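Blog > Tools and Robots > Grippers

Seven weeks with the Derkari hand gripper

I've been using the Derkari kit at home since February and I'm still a little giddy about it! It comes from Skondley, and you hold it yourself and pinch things with two jointed fingers, and everything those fingers do goes onto a card you can use later to teach an arm. I ran 212 takes before I sat down to write this.

The thing I love most is how light the squeeze feels. My old Rafferty tool had a trigger like a staple gun (my thumb hurt for days), while this one closes softly and you can feel when you've got hold of something. I worked mostly with plain household stuff – trays, beads, milk cartons – on a blue and white cloth.
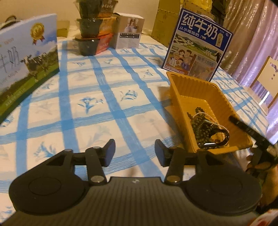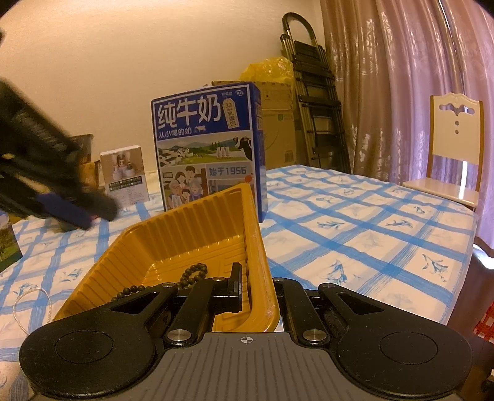
Same orange-toned tray with dark beads in all three.

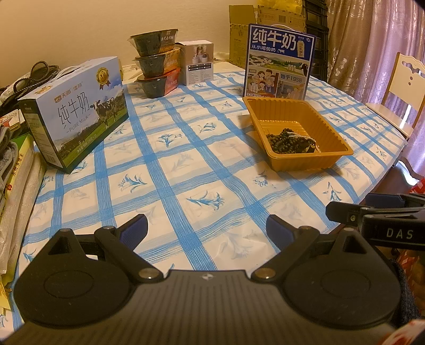

Battery life is good, 47 minutes on my worst day. The manual is thin, and the page on swapping finger pads has the steps in the wrong order, so read it through once before you pick up a screwdriver. I'd also like a longer cable in the box. Next I want to try the soft pads on fruit, and I've got a bag of plums waiting.

7 comments | 47 shares

© Beltumitz Blog | Contact | Back to top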